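Black fabric tent over a worktable, quick version

Got asked for this again Friday so I'm typing it up before I lose the notes. Table with a black fabric hood over it, two lamps up top, no window light getting in. Takes an afternoon if the fabric is already cut. Takes a weekend if it isnt.

What it's for: sorting, small assembly, photographing parts, anything where the light needs to be the same at 9 in the morning and 6 at night. My bench is next to a big window and I was fighting it all day.

What you need

Table with a frame you can screw or clamp into
Black fabric, heavier than you think. I used the Hustido blackout, the matte side. Shiny side out if there is one
Thin rods or strong tape for the roof cross
Small brackets for the back edge, three is enough on a normal table
Two matching clamp lamps, same bulbs
Matte black top for the table, paint or a sheet
Binder clips. Lots.
A white board, smaller than the table, flat

Total for me was $187, and that's with the lamps. The brackets came from the Grevstead surplus counter and were almost nothing. Lamps were the expensive part.

1. Measure first

Width, depth, and how tall you want it over the table. Sit at the table and reach around like you're working. Then go taller than that. My first one was too low and I was bumping the roof all day, and every bump shook the lamps.

Write the numbers down. Add 12 inches to every wall panel, both directions. You can trim extra fabric. Short fabric goes in the scrap bin.

2. Do the table top

Matte black. Sand, wipe, thin coat, wait, thin coat. Gloss paint is no good for this, you'll see both lamps in it forever. If you're using a sheet, tape it down at the edges under the table frame and get the bubbles out before you build anything on top. Doing it later means crawling.

Let it cure overnight even if the can says less.

3. Brackets

One at each back corner, one near the middle of the back edge. Screw into the frame, never the top. Mine wanted pilot holes, the frame split a little where I skipped them.

Check they're level with each other. Just lay a straight stick across all three.

4. Walls

Back panel first. Clip it along the top, let it hang, then catch the bottom at the brackets. Sides next, overlapping the back by a hand's width or so. Lean the walls in as they go up. Straight walls look neater on paper but mine sagged and bellied out in the middle, and the lean took most of that out.

Leave yourself a side to work from. A loose flap is fine there.

Iron the fabric before you hang it. I did not. Steaming black cloth over your head with the thing already up is a bad evening.

5. Roof and the X

Cut the roof panel, clip all four corners, and it will droop in the middle right away. Normal. Run two straight lines diagonally, corner to corner, so they cross near the center. Thin rods work. A taped or sewn seam works too if you pull it really tight. Rods are quicker to redo. Seams don't fall on you.

Snug up one diagonal, then the other, then back to the first. If you crank one all the way it drags the roof sideways and you get a big wrinkle over the back left, which you will stare at.

6. Lamps

One in each top corner, clamped to the frame. Not to the fabric, and keep hot bulbs well clear of cloth. LED only in my opinion, fabric and heat in a closed space isn't worth it. Same model, same bulb, same angle. I bought two different ones the first time to save a few dollars and one side of everything came out yellow.

Point both down at the middle of the table. Turn off the room lights. Put something small on the table and look at the shadows — you want two soft ones, equal. If one is darker, move the other lamp.

Run the cords down the outside. Tape them at the corner posts. 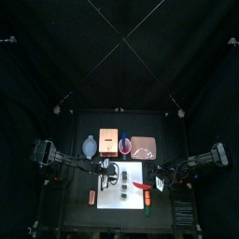 Black hood, lamp in each top corner, white board on the black top.

7. The white board

Goes on the black top. It's your work spot. Small dark parts you set on it, pale parts you set on the black next to it. Saves so much squinting. Mark its corners on the table with a bit of tape so it goes back in the same place after cleaning.

Wipe it daily. Pencil marks show up like crazy under two lamps.

8. Back row

Anything you reach for all day goes in a line along the back of the table. Scoops, cups, little tubs, whatever. Keep it to one row. Two rows and you're knocking the front ones over to get at the back ones.

See-through containers are nice here, clear or light colored, so you can tell what's in them without picking them up. Put the spout or handle toward the back if it sticks out, otherwise your sleeve catches it. Dark containers dissapear against the wall, so light ones if you have a choice.

I keep the same order every time. Left to right, first used to last used.

9. Light check

Lamps off, room lights on, stick your head in. Any bright pinholes? Usually along the top where the roof meets the walls, and at the corners. Fold the fabric over once and clip again. Tape if you're out of clips.

Then lamps on, room lights off, do it from the outside. Light coming out means light gets in.

Problems

Fabric looks gray under the lamps — it's dust. Lint roller. Black fabric eats lint, do it weekly.

Roof droops after a few days. Cloth stretches, mine did for the first week. Snug the X again.

Glare on the table. Either glossy paint or lamps too low. Try raising the lamps first.

Lamps slide down. Wrap the frame with a bit of rubber under the clamp. Old bike tube is good.

Too warm inside. Open the flap, take a break. Smaller bulbs if it keeps up.

Clips popping off: get the bigger ones. The tiny ones are useless on doubled fabric.

Taking it down

Lamps first, then roof, then walls. Brackets can stay on. Roll the panels on a tube instead of folding, creases take forever to hang out. Label each panel on the inside hem with chalk, back, left, right, roof. I forgot to label them once and had the roof up as the back wall before I caught it.

Wider table version to come once I've got more fabric. Probably December.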